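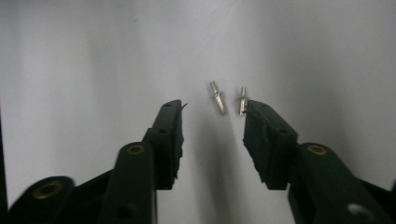 独立书店开张难，关张更难，书架往哪儿搬是个老问题。家具商Sekar今天宣布，十月底起在Urketberg试行书店家具租赁和回收，首批接8家店，书架、展示台、收银柜都算在内。租期最短6个月，到期可续、可退、可换尺寸。拆装和运输由本地物流伙伴Sivham负责。旧架子收回来以后先清点小件，再看板材。小件最容易丢，像层板托那一类的银色小金属销，短短一截圆柱，一头细一头粗，中间有个台阶，掉进地板缝就找不着了，少一枚整块层板就放不平。Sekar这次把小件单独列进租赁清单，丢了补寄，不另外收费。

先说钱。书店开业最大的几笔支出，房租、进货、装修，家具夹在装修里，常常被低估。书架看着简单，真要放满书，板子得厚，背板得固定，靠墙的要找平，算下来不便宜。很多店主第一年买便宜的，第二年板子弯了，又买一遍。租赁方案按月付，押金相当于2个月租金，退架时验收没有大的损坏，押金原路退回。正常使用的划痕、书脊磨出来的印子、贴价签留下的胶，都不扣钱。水泡的、锯过的、自己打孔的，按件估价，估价单双方签字。

项目负责人Woo-jin Ji表示：“我们做书架做了很多年，卖出去就不管了，说实在的有点不像话。去年去一家关门的店收尾款，老板问我书架要不要，我说不要，他就请人拖走了。那批架子还很结实。回来以后我一直想这个事。”

他说方案改过好几稿。最早想做成会员制，店主嫌麻烦，砍了。后来想按书的册数收费，算不清楚，也砍了。现在就是按架子的米数，一米一个价，双面架算两面。简单，店主自己拿卷尺就能算出来。

租赁产品线命名为Kang，共5个型号：靠墙高架、双面中岛架、儿童矮架、平摊展示台、收银柜。高架和中岛架层板可调，儿童架层板固定，边角倒圆。颜色目前只有原木色和深灰，别的颜色要等明年。有店主问能不能做绿的，暂时不能，抱歉。收银柜带锁，钥匙两把，店主拿一把备用一把，都给店主，Sekar不留。

展示台单独说一下。书店现在办活动多，读书会、签售、小型讲座，中间那块地方要能腾出来。Kang的展示台带轮子，轮子可以锁，两个人推到墙边就行，不用先把书全搬下来。不过建议上面别堆太高，地不平的店尤其要注意。轮子坏了报修，处理流程和小件一样，写明型号就好。

参与试行的书店店主Jucélia Paiva经营一家以翻译文学和旧地图为主的小店，店面不大，进深却长，光线到后半截就暗了。她选了两面靠墙高架加一张展示台。“我最怕的是签完合同才发现尺寸不对，”她说，“他们来量了两遍，第二遍是因为我家的墙有点斜，我自己都不知道。旧地图要平放，普通书架深度不够，最后用展示台下面那层解决了。也不是特别完美，拿的时候得蹲下来。”

Paiva女士还提到，她原本打算再等一年才扩后面那间屋子，现在提前了，后屋准备放童书和一张旧沙发。沙发是她自己的，不在租赁范围。

关于运输。Sivham承担Urketberg市区内的送货、上楼、安装和旧架拆卸。没有电梯的老楼照送，楼梯太窄转不过弯的，架子拆成板件再上，安装时间相应会长一点。安装尽量安排在闭店时段，早上开门前或者晚上打烊后，店主预约时勾选就行。包装用可重复使用的毯子和绑带，装完带走，店里不留纸箱。市区以外的书店可以登记，路线凑齐了再通知，目前不保证时间。

常有人问旧架子怎么处理，不是Sekar的牌子收不收。收，但有条件。实木和多层板的可以评估，能修就修，修好之后低价转给学校图书角和街区阅览室；发霉的、虫蛀的不收，怕传染别的板子。评估免费，拍几张照片发过来，正面、侧面、背面各一张，层板底下也拍一下，弯没弯一眼就看出来了。店主不用先拆，拆散了反而不好估。

试行期间的维修回应时限写在合同第二页，一般小件补寄，层板更换和柜锁问题上门。节假日顺延。签约前请仔细看一下保险条款，书的损失不在家具保险里面，这一条之前有人误会过，特此说明。已经有店铺综合险的店主，可以问问自己的保险公司租来的家具算不算，各家不一样，我们没法替他们答。

报名方面：首批名额优先给营业面积较小、以图书销售为主业的独立书店，二手书店同样可以报。文具店带卖书的也可以来问，但要排后面。连锁门店本次不受理。需要准备的材料有营业执照复印件、店铺平面草图（手画的就可以，标上门窗位置），还有想要的架子型号和大概米数。收到材料后会有专人联系上门测量，测量不收费，量完不租也没关系。

Woo-jin Ji说，试行结束后会把店主的意见整理出来，公开，好的坏的都放。“哪个型号不好用，大家直接讲。收银柜的抽屉我自己就觉得浅了，下一版要改，已经在画图了。”价格会不会调，他没有给准话，只说已经签的合同按签的时候算，不会中途加价。

现场看样地点在Sekar位于Urketberg的陈列室，型号都摆着，架子上放了真书，可以自己动手调层板试试，也欢迎把自家最重的那套画册带过来压一压。陈列室门口停车位不多，建议坐公交。带小孩的注意一下，展示台的轮子有时候没锁。

媒体如需高清产品图、平面布置样例或采访店主，请与Sekar新闻联络处联系，采访店主须提前征得本人同意。价目表以陈列室当日公布的为准，网上流传的那份是旧稿，请勿转载转载。

关于Sekar：家具设计与制造商，产品以书架、阅览桌和储物柜为主，客户包括书店、学校和小型图书馆。
关于Sivham：本地物流公司，承接家具和大件的搬运与安装。

分享 6　评论 2
最后更新：2023年10月30日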